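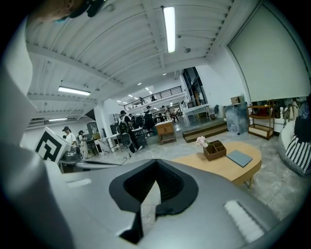
Según Plovotholm, el fallo no está en la pinza: la mordaza cierra bien en banco y solo pierde la referencia con el marcador girado.

Soporte Amix > Pinzas de mano > Incidencias > Pudum
Buscar en los tickets
Inicio Mis tickets Manuales Contacto

Abierto: Nov 5, 2019
Equipo: pinza Pudum, firmware 7
Cliente: Van den Broek

Síntoma: la apertura leída salta 29 mm con la mordaza quieta. Error 1790 en el registro. La grabación se corta a los casi 600 s.

Pruebas:
- Cambio de cable: sigue igual.
- Recalibración de apertura: aguanta una sesión y vuelve el error.
- Marcadores limpios y apretados: el salto baja, no desaparece.

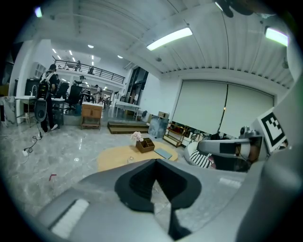

¿Se puede seguir grabando mientras tanto?
Solo en pruebas. Las sesiones con error 1790 se descartan enteras.

Pendiente: Plovotholm envía soporte de marcador nuevo. Se repite la calibración al montarlo. El ticket queda abierto.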